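Section 4: Before You Arrive

4.1 Using this section

Work through the steps in the order given. Steps 1 to 5 must be complete before you book travel. Steps 6 to 12 can be done in any order, but all of them must be finished before you check in at Widwood Hall.

This section applies to students admitted to a full-year or single-term program at Hornum College who are entering from another country. If you are transferring from the Paston campus, skip to Section 6.

Note: Students under 18 must also complete the guardian pages in Appendix B. The Housing Office will not release a room number until those pages are on file.

4.2 Documents and fees

1. Log in to the student portal with the ID printed on your offer letter. Change the temporary password at first login. The temporary password stops working after 20 days.

2. Open the Enrollment tab and select Accept Offer. A confirmation page appears. Save a copy. You will be asked for it at steps 4 and 8.

3. Pay the first-term housing charge of 3,144 and the health plan charge of 692. Both amounts are shown in local currency. Pay them as two separate transfers and put your student ID in the reference line of each.

Caution: Do not combine the two payments. A combined transfer is held for manual review and the portal will show both charges as unpaid until the review is closed.

4. Apply for your student visa. Attach the confirmation page from step 2 and the receipt for the housing charge. Check that your name is spelled the same way on the offer letter, the receipt and your passport. If the spelling differs, write to the Admissions Office for a corrected letter before you submit.

5. When the visa is granted, upload a scan of the decision letter to the portal under Documents > Entry. Wait for the status to change from Received to Verified.

Note: If your stay will be longer than 182 days, you must also register your address with the town office after arrival. See Section 7.2. Students on a single-term program do not normally need to register.

4.3 Travel and arrival slot

6. Book travel to arrive within the check-in period shown in the portal. For the summer intake this falls in June. The Housing Office cannot offer a bed before the first day of the period.

7. Enter your flight or train number under Travel > Arrival. Choose a check-in slot. Leave at least three hours between your scheduled landing time and the start of the slot. The bus from the airport takes around 90 minutes and does not wait for late flights.

If no suitable slot is shown, select Late Arrival. Keys for late arrivals are held at the Karppinen Building front desk, which is open all night. You will need your passport and your student ID number to collect them.

Caution: The desk will not hand keys to another person on your behalf, even with a signed letter.

8. Print the following and carry them in your hand luggage:

- passport and visa decision letter
- confirmation page from step 2
- both payment receipts
- health plan card (download from Documents > Health)
- any prescription, with the generic name of each medicine
- address and phone number of Widwood Hall

Border staff may ask to see any of these. Do not rely on a phone to display them. Mobile service in the arrivals area is weak.

4.4 Money, phone and power

9. Bring enough money to cover your first two weeks. Opening a bank account requires a residence letter, and the college issues this letter only after check-in. Most shops near campus take cards. The laundry machines at Widwood Hall take coins or the laundry app and do not take cards.

10. Confirm with your phone provider that your handset is unlocked. A locked handset will not accept a local SIM. Local SIMs are sold at the airport and at the campus store.

11. Check the rating plate on each electrical item you plan to bring. If the plate does not list the local voltage, leave the item at home. A plug adapter changes the shape of the plug only. It does not change the voltage.

Caution: Rice cookers, space heaters and hot plates are not allowed in rooms. Items found during inspection are stored until you move out.

4.5 Clothing and luggage

12. Pack for changing weather. Evenings are cool in every season, and the lecture rooms are not heated before October. As a minimum, bring:

- one waterproof jacket
- two warm layers
- several long-sleeved shirts
- one pair of shoes suitable for wet ground
- one set of formal clothes for the welcome dinner
- a towel and enough bedding for the first night

Lay everything out before packing and check it against the list. Weigh each bag after it is closed. Airline limits vary, and the limit on a connecting flight may be lower than on the first one.

The mattress in each room is a standard single. Bed linen can be bought from the Housing Office at check-in or ordered through the portal under Housing > Extras. Orders placed less than a week before arrival are not guaranteed.

Note: Do not ship boxes to Widwood Hall ahead of your arrival. The mail room returns any parcel addressed to a person who has not checked in.

4.6 If something goes wrong

Payment shows as unpaid after five working days: Send the bank receipt to the Fees Office through the portal. Do not pay again.

Visa not granted before your arrival slot: Cancel the slot under Travel > Arrival and select Defer. Your housing charge is carried over to the next intake.

Missed connection: Call the Karppinen Building front desk. Give your student ID and new arrival time. Your room is held until noon on the day after your slot.

Lost luggage: File a report with the airline before you leave the airport and keep the report number. The Housing Office lends bedding for up to three nights.

For questions not covered in this section, contact Nelli Suominen, International Student Services, through the Messages tab. Replies are sent between 9 a.m. and 4 p.m. local time.
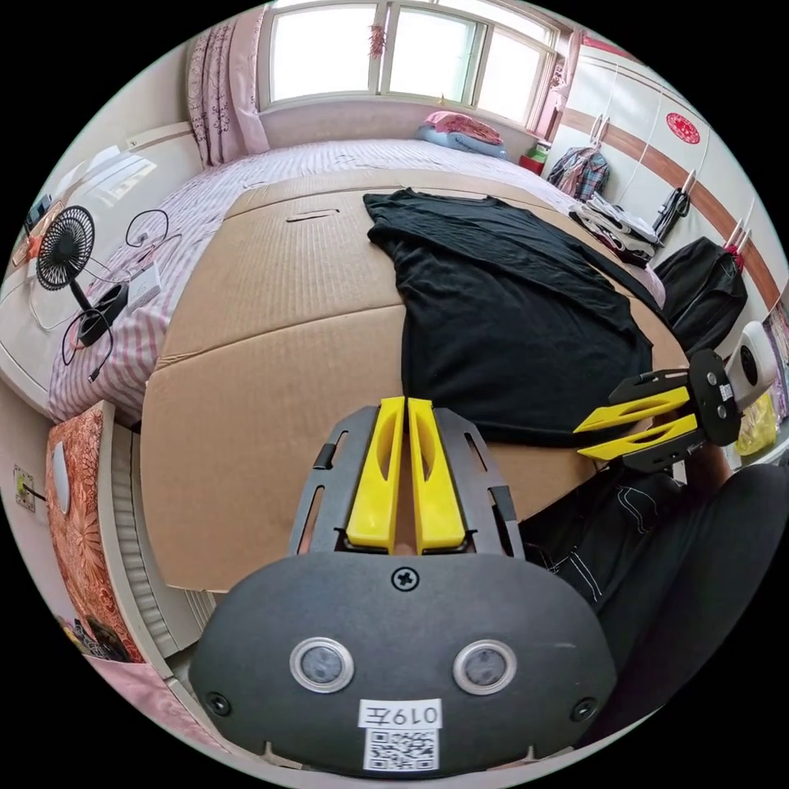

Section 5: Check-In and Room Inspection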